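Jun 5, 2021

Clitwood bench, adhesive shear series, continued from page 19. Entry by Rhodri Ellis.

Lamine epoxy, second tin. Mixed at the ratio on the label, by weight. Potted the first six lap joints before the mix started to string. Substrate is the Fairweather offcut aluminium, abraded with 120 grit and wiped down with acetone. Bond line held with glass beads as before.

Oven set point 59 degrees, overnight. Chart recorder shows a dip in the early hours, duration not clear from the trace. I have marked the two joints nearest the door and will keep their results in a separate column.
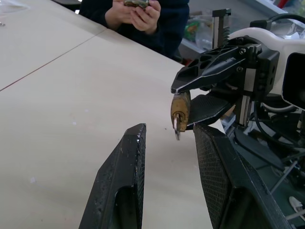
Filed under: Adhesives / Lap shear

Joint 4 gave the highest load, 434 N, cohesive failure across the whole overlap. Joint 2 peeled at one end and left a clean patch on the metal, so surface prep is suspect there. Remaining four not yet pulled.

Flumitz primer: the colour has shifted since the last batch was opened. Did not use it. Whoever ordered it, please check the expiry on the lid and write it in the stores book.

To do: recalibrate the load cell before the July set. Cut more coupons, same width, deburr both edges. Repeat joint 2 with fresh acetone. Move the thermocouple off the oven wall and onto a dummy joint at centre shelf.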